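Storing Things in Cardboard Boxes Without Ruining Them

Cardboard is cheap, it stacks, and most homes have more of it than they need. It also takes up damp, sags under weight and attracts silverfish if it is left in the wrong place. The tips on this page are for boxes that will stay put for months: in a loft, under a bed, on top of a wardrobe or at the back of a garage.

Choosing the box

Use corrugated board for anything heavier than cushions. Press the side wall with your thumb. If it dents easily and stays dented, the box has already done its work and should go in the recycling. Supermarket fruit boxes are strong but usually have open handholds, so keep them for jars and tools and put fabric elsewhere.

Avoid boxes that have held food, soap powder or anything scented. The smell gets into wool and paper and takes weeks to air out.

Look right down into the corners before you pack. Grit, old staples and crumbs collect there, and a staple will go through a jumper. A quick pass with the crevice tool of the vacuum cleaner is enough. 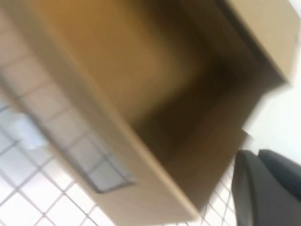 Closing the bottom properly

Folding the four flaps over and under each other holds for a car journey and not much longer. For storage, fold the short flaps in first, then the long ones, and tape along the join. Run the tape a good hand's width up each side. Add a second strip across the middle if you are packing books.

Paper tape sticks well to clean board and can be recycled with the box. Plastic tape lasts better in a cold garage. Masking tape lets go by the end of the first summer and is no use for either.

If the box has been stored flat, warm the creases with your hands before you fold them. Old board cracks along the fold when it is cold.

Packing order

Heavy things go at the bottom, flat and close together. Fill gaps with tea towels, socks or crumpled paper so that nothing slides when the box is lifted. Stop below the rim. A box filled above it will bulge, and the one on top will tip.

Plates travel and store better on edge than in a pile. Glasses should be wrapped one at a time and stood upright. Books can go flat or spine down, never spine up, as the pages pull away from the binding.

Do not pack clothes straight from the airer. Leave them overnight in a warm room first. Slightly damp cotton will mark, and the mark rarely washes out.
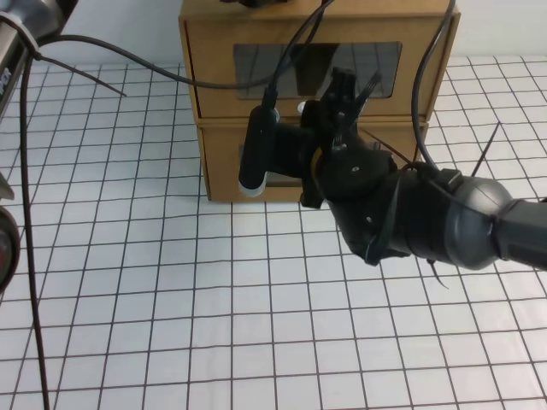 By the Trundton Household Notes editor
Home storage and repairs

Labels that stay readable

Write on two sides and never only on the lid. Once boxes are stacked the lid can't be seen. Thick black marker is fine on plain board. Ballpoint fades.

Number each box and keep the list somewhere else, in a notebook or on the inside of a cupboard door. My own list runs to 67 boxes, kept in a plain exercise book with a page for each room. "Box 6, winter curtains, Brotach Road house" tells me more than "misc. bedroom" ever did.

Cross out old labels fully when a box is reused. Half-covered labels are how the Christmas lights end up at the charity shop.

Where to put them

Keep boxes off bare concrete. A couple of battens or an old pallet will let the air move underneath. Leave a gap behind the stack too, especially on an outside wall.

In the loft, put boxes across the joists on proper boarding and stay clear of the water tank. Don't go more than three high. Anything that can't take heat, such as candles, photographs and vinyl records, belongs downstairs from June onwards.

Check the bottom row every six months. Soft corners or a musty smell mean the box should be emptied that day and the contents aired.

Cutting a box down

A box that is too tall for a shelf can be trimmed. Mark the new height all the way round with a ruler, score the line lightly, then cut on the second pass with a sharp knife. Cut away from your other hand, on a board or an old chopping mat. The raw edge can be bound with paper tape, folded over so that half sits inside and half outside.

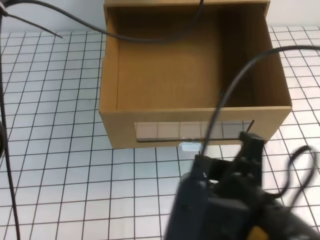
An open-topped box shows its whole floor at a glance.

Trimmed boxes make good drawer dividers and shoe trays. They are weaker without their flaps, so don't stack them.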